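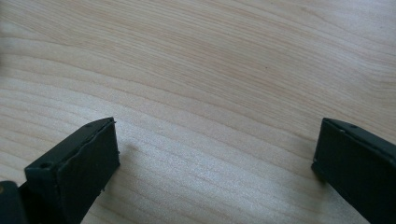 Most students arrive at their first gripper project wanting to pick something up, and we understand the feeling completely (Marit Aasen, who ran the robotics club at Skovthorpe with me for years, used to hide the tennis balls until the second meeting!). This chapter asks you to wait a little. Before your team closes its gripper on anything at all, spend some time with the fingers open over a bare tabletop, two black blocks facing each other across the wood, and look closely at the faces that will do the work. Each finger has its flat inner pad, and each has a small round screw hole near the tip. Get to know these parts now, while there is nothing between them to distract you, and you'll find the fault-finding in Section 3 a good deal friendlier.

By this point your club should have its Jiline controller talking to the motor, and somebody will have started a logbook. If the logbook is still a loose pile of paper, please sort that out before reading on. My own first team made 34 test grips in one afternoon and wrote down hardly any of them, and we spent most of August doing them over again, with a fair bit of grumbling about whose fault it was.

The chapter begins with opening width: how to choose it, how to measure it, and why the number on the screen and the number on your ruler may not agree. From there we move to finger alignment and grip force, and then on to the Hägglund Challenge, in which your team will lift a cardboard box, carry it 900 millimetres and set it down again without crushing the corners. Read the challenge rules early, even if they seem a long way off. You'll want a practice box, a ruler marked in millimetres, masking tape and a pencil that someone is willing to share.

Marama Merrick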